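The chores that still beat the machine

23 Mar 2018

Wiping a table is, on paper, a solved problem. A robot arm can follow a flat surface at constant pressure for as long as the power holds. Clearing the table first is another matter, and it is on clearing that most household machines still fail.

Rovora, which builds arms for light shop-floor work, has spent the past year on small, limp objects: wrappers, cloths, paper strips. Its engineers divide each chore into grasps, and logged 2,517 of them between September and the end of the winter. Rigid items such as bottles and boxes gave little trouble. Cloth was the worst of the lot, with 57 per cent of first attempts ending in a usable hold. 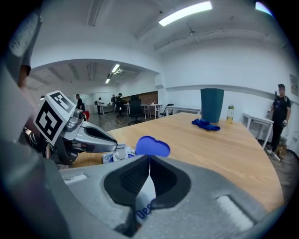
2 min read

A printed, paper-like strip held between two black, textured finger pads is a fair statement of the difficulty. Paper has almost no stiffness across its width. Close the pads too far forward and it folds; too far back and they meet the table. A blue cloth left in a heap is harder again — it has no fixed shape for the software to match.

Celton, a rival firm, prefers suction, which works well on sealed packs and badly on fabric. Its Tridby unit is sold to packing rooms, where the stock is known in advance. A kitchen offers no such list.

Cost is the other limit. A shop can justify two arms if they run through both shifts. A household would use them for minutes a day, and would expect them to cope with a half-full bottle standing next to a tea towel. Rovora gives no date for a domestic model. Its next trials, under the project name Adebisi, will cover folding.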